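Minutes of the Equipment Review Meeting, September

The meeting opened at 2:10 p.m. with Rosine Vidal in the chair. The minutes of the previous meeting were approved with one correction: the loan period for the Adness kit is 43 days from delivery, and the date of signature has no bearing on it.

1. Adness two-arm kit, trial report

R. Vidal reported on the trial to date. The kit was quoted as a complete package: two arms, table with frame, control software and one year of remote support. Setup went mostly to plan. The printed guide is out of date in the section on cabling, and Adness has sent a corrected file. Members asked that the file be printed and kept with the kit.

Sorting and stacking of light plastic containers was chosen as the first task, as it comes closest to the work in the returns area. Each session runs 33 minutes, followed by a check of the log. Baskets and bins stay on the table between sessions so that the layout can be repeated.

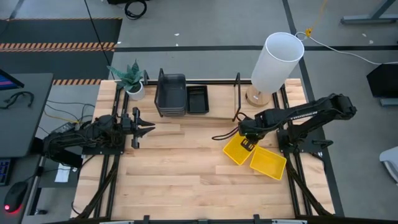 The log shows that most stoppages so far came from the grip settings and few from the arms themselves. Containers with open sides need a different closing width from solid ones, and the software stores only one setting per task. Adness says a second setting can be added in the next release but would not give a month. The chair will ask for this in writing before any order is placed.

A question was raised about cable wear at the joints. The supplier recommends a check every 27 sessions. Members felt this was acceptable – the check takes a few minutes and needs no tools.

2. Comparison with Skata

Skata has offered a one-arm system at a lower price. Its support is by e-mail only and spare fingers are charged separately. It was noted that a single arm could not do the hand-over step in the second task. Members agreed to keep the Skata quote on file and not to request a trial unit at this time.

3. Service contract

The draft contract from Ostska covers two visits a year. Travel is billed on top. The chair was asked to find out whether Ostska will work on Adness equipment without affecting the warranty, and whether the visits can be moved if the line is busy. Decision put off until the answers are in.

4. Actions

R. Vidal to write to Adness about the second grip setting and the price of a spare set of fingers.
R. Vidal to contact Ostska about warranty and visit dates.
Trial log to be sent to all members before the next meeting.

5. Other business

The power outlet request for the returns area has been approved – work is expected before the trial ends.

The meeting closed at 3:25 p.m.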